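As regras que cabem numa folha

Chega-se ao laboratório da Oyewole por um corredor comprido, com o chão ainda a cheirar a cera, e a primeira coisa que a responsável pelas boas práticas me põe nas mãos, antes do café e antes mesmo de me perguntar se encontrei bem o caminho, é uma folha impressa dos dois lados. "Leia com calma, que eu espero", diz ela, e espera mesmo, encostada à ombreira da porta. São as regras para quem trabalha com os braços robóticos que manipulam tecidos, e ninguém passa para o lado de lá sem as ter lido e assinado.

Pediu-me que não publicasse o nome dela, por achar que o trabalho é de toda a equipa e que ficaria mal aparecer sozinha. Respeito, embora tenha sido ela quem escreveu a primeira versão, num manual de 48 páginas que, confessa a rir, "só foi lido do princípio ao fim por mim e pela minha irmã, que é revisora". A folha de agora tem 13 regras. O manual continua a existir, guardado numa pasta, para quem precisar de tirar teimas.

Quis saber por onde se começa a cortar um documento daqueles. Ela demorou a responder, mexeu o café muito tempo. "Começa-se por ver o que as pessoas fazem quando têm pressa", disse por fim. "Nós tínhamos uma regra sobre a posição das mãos que ocupava página e meia, com diagramas, uma coisa linda. E as pessoas punham a mão debaixo da garra para endireitar um pano, assim, com toda a naturalidade, como quem ajeita a toalha da mesa em casa da avó. Hoje a regra diz: braço parado e em pausa antes de tocar no tecido. E mais nada."

O projeto chama-se Zosideck e nasceu em parceria com a Malletti, que tem lavandarias industriais e queria perceber até onde se pode confiar a uma máquina a separação e a dobragem de peças leves. Os tecidos, explica-me, dão mais dores de cabeça do que as peças rígidas. "Uma caixa está onde a deixámos. Um pano tem sempre uma opinião, enrola-se, faz uma prega por baixo, e a garra apanha duas camadas quando só queríamos uma." Por isso várias das regras tratam do registo do que correu mal. Uma pega falhada anota-se como falhada, mesmo que o operador ache que foi azar, e não se repete a tentativa por cima do registo anterior.

Foi aqui que a conversa aqueceu um pouco (com toda a simpatia, diga-se). Perguntei-lhe se não havia a tentação de apagar as tentativas feias. "Há, claro que há! Eu própria a tenho. Mas no primeiro ciclo de ensaios ficámos com 682 registos e, quando fomos ver, 98 não diziam em que estado estava o pano no início. Estava esticado? Estava dobrado? Não fazíamos ideia. Esses tiveram de ficar de fora, e custou-me imenso, porque alguém passou horas de pé a fazê-los."

Desde então, escreve-se o estado inicial antes de o braço se mexer. Também se verifica a ponta dos dedos da garra no começo de cada turno, à procura de fios presos ou de desgaste, e a velocidade máxima só se altera com duas pessoas presentes. A equipa de Wustiddale, que segue a mesma folha, propôs acrescentar uma regra sobre a iluminação da mesa, e a proposta vai ser discutida em maio. Ela é a favor, mas com uma condição: "Se entra uma, sai outra. A folha não cresce."

E qual sairia? Ri-se e vira o papel para o ler outra vez, como se não o soubesse de cor. Talvez a das etiquetas, diz, que já toda a gente cumpre sem pensar. Depois arrepende-se e conta-me que foi precisamente essa a que mais discussões deu no início, e que se calhar é melhor deixá-la sossegada onde está, pelo menos até as pessoas de Wustiddale explicarem bem o que pretendem com as luzes. 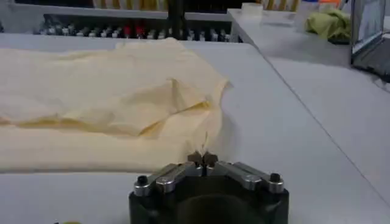 Antes de me vir embora ainda lhe perguntei o que diria a uma equipa pequena que esteja agora a escrever as suas primeiras regras. Aconselhou a escrevê-las a lápis, ao lado de quem opera a máquina, e a voltar lá passado um mês para perguntar quais é que incomodam. "As que incomodam, ou estão mal escritas ou estão a fazer falta", disse. Depois pediu-me a folha de volta, viu que eu me tinha esquecido de assinar e foi buscar-me uma caneta.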